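Notes pour l'intervention de vendredi – table, grain et lumière
Genowefa Ziółkowski, atelier Hegarty

Commencer sans micro si la salle est petite. Remercier Sevim Coşkun pour l'invitation.

Premier point : pourquoi je parle d'un plateau de table pendant 20 minutes. Dans notre atelier de Plutumham, les clients choisissent d'abord la forme des pieds, ensuite la couleur, et le dessin du bois vient en dernier. Je voudrais proposer l'ordre contraire.

Deuxième point, le débit. Expliquer lentement : quand la planche est coupée près du cœur, les lignes sont serrées et droites. Quand la coupe est sur dosse, on obtient des arcs larges, comme des fenêtres d'église. Faire passer les deux échantillons dans le public (demander à Tae-yang de les récupérer à la fin, la dernière fois il en manquait un).

Pause, boire de l'eau.

Troisième point, les bois clairs. Ils pardonnent peu au ponçage. Chez nous on fait 12 passages pour un grand plateau, Soon-im Um trouve que c'est trop et elle a peut-être raison. Une finition un peu brillante donne des reflets qui cachent le grain à un endroit et le montrent mieux à côté. Conseil : toujours regarder le plateau de biais, avec la fenêtre en face de soi.

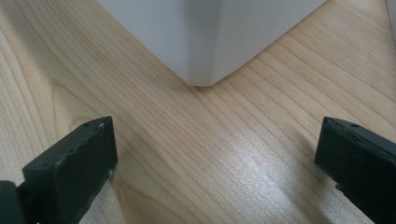 Pour juger un dessin de bois, il faut de la place libre. Je demande aux clients de garder la table presque vide une semaine – pas de nappe, pas de vase – et de noter où leur œil s'arrête. Souvent ils changent d'avis sur le sens de la table dans la pièce.

Si on me demande le prix : le modèle Skodville est à 1243 euros, livraison non comprise. Ne pas entrer dans les détails des vernis, Da-eun Lim en parle après moi.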